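Skodatside: Zweiarm-Zelle nach Kabeltausch wieder am Tisch

14. April 2020

Galilow. Die Zweiarm-Zelle bei Skodatside läuft wieder. Nach 17 Stunden Stillstand haben die Techniker in Galilow den linken Arm neu verkabelt und die Greifer frisch eingestellt. Grund war ein Wackler in der Leitung am Handgelenk, der Greifer meldete mitten in der Bewegung "offen", obwohl er zu war. Zweimal Neustart, kein Erfolg. Dann Kabel raus.

Die neue Leitung liegt jetzt aussen am Arm und bekommt am Handgelenk mehr Schlaufe als vorher. Die alte war zu knapp verlegt, bei jeder Drehung Zug auf dem Stecker. Laut Werkstatt kein Einzelfall, schon im Oktober gab es an der selben Stelle Ärger. Damals wurde nur nachgesteckt.

Geprüft wird seitdem mit Getränken. Flasche greifen, kippen, über den Becher führen, zurück. Klingt banal, zeigt aber schnell ob die Schliesskraft stimmt: zu viel, und die Plastikflasche knickt ein. Zu wenig, und sie rutscht. Eingestellt sind jetzt 27 Newton, vorher waren es 40.

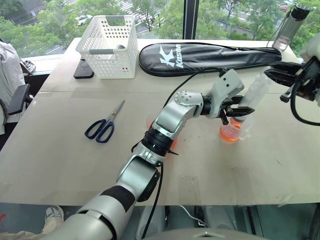 Greifer mit Plastikflasche am Becher, rechts der zweite Arm. Foto: Skodatside

Der rechte Arm blieb beim Umbau unangetastet. Er wurde nur neu eingemessen, damit beide wieder im gleichen Koordinatensystem arbeiten. Dauer: 45 Minuten, inklusive einem Abbruch wegen falsch geladener Parameterdatei. Die Steuersoftware Ulimum bleibt vorerst auf dem alten Stand. Ein Update will man erst aufspielen, wenn die Mechanik ein paar Tage ohne Fehlermeldung durchhält.

Für die Wartung gilt ab sofort: Sichtkontrolle der Kabelschlaufen vor jedem Schichtbeginn, Schrauben am Handgelenk einmal pro Woche nachziehen. Die Greiferbacken kommen auf die Liste der Verschleissteile, Ersatz liefert Ha. Ein zweiter Kabelsatz ist bestelt, Liefertermin offen. Bis dahin fährt die Zelle mit verminderter Geschwindigkeit.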